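May 18, 2025

Equipment planning, second half of the year

Went through the handheld gripper budget again this morning. Brayden Robichaud wants a number before the July order window, so these notes are meant to get us from a wish list to something that can be signed.

Current position: 3 handheld units in working order, one more with play in the left pivot that I would not send out. Request is for 5 additional units, spare pads for all 9, and a case for each. That counts the bad one as repaired. If the pivot turns out to be worn through the plate, the repair costs more than half of a new unit and I would rather strip it for parts.

Quotes in so far:

Hovland — complete unit, assembled, 1091 per unit before shipping. Pads included, one set. Lead time stated in writing.

Jurport — linkages and jaw frames only, we assemble. Cheaper on paper. Did not include fasteners or pads, and our bench time is not free. Asked for a revised quote with both.

Hivden — no reply yet. Will chase once more and then drop them.

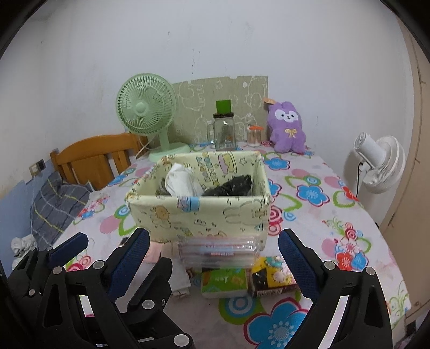 Pads are the line item I underestimated last year. We budgeted one set per unit and ran out well before the year closed. Home sessions are harder on them than the bench: a bed with a fabric storage box, thin plastic packages and a tissue packet gives the jaws a lot of soft and slippery surfaces to work against, and the dark blue mesh on the inner pads is the part that takes the wear. I am moving to 3 sets per unit. The mesh can be bought by the roll and cut here if we make a template, so I have asked Carnbridge for a roll price. Backing foam to be priced separately.

Fasteners: put in a line for screws. Small, but last time they went through petty cash and nobody could reconstruct the total. One standard size across all frames if Hovland can confirm theirs match our older units. If they do not match, we need two labeled bins and a second driver in every case.

Cases: hard shell, foam cut for the open jaw position. The soft bags let the linkages rest against the zipper. Not buying those again.

Open questions

— Does the Hovland price hold if we split delivery into two batches? I would like 3 units first, check the jaw alignment on each, then release the rest.
— Who pays return shipping on a unit that fails incoming inspection? Not in the quote.
— Storage. The cabinet by the bench is full with what we have. Either we clear the old mounts or shelving goes into this budget too.
— Calibration block: we share one. With the added units that becomes a queue. A second one should be machined in house, material cost only.

Recommendation as it stands: Hovland for complete units, Carnbridge for pad mesh if the roll price is sensible, Jurport kept as the source for replacement linkages. Contingency of 9 percent on the hardware total, nothing on pads since that quantity is already padded out by the higher set count.

To do: open up the bad pivot and measure the bore. Send Brayden the table once the Jurport revision is in. Check whether shipping comes out of the equipment line or general.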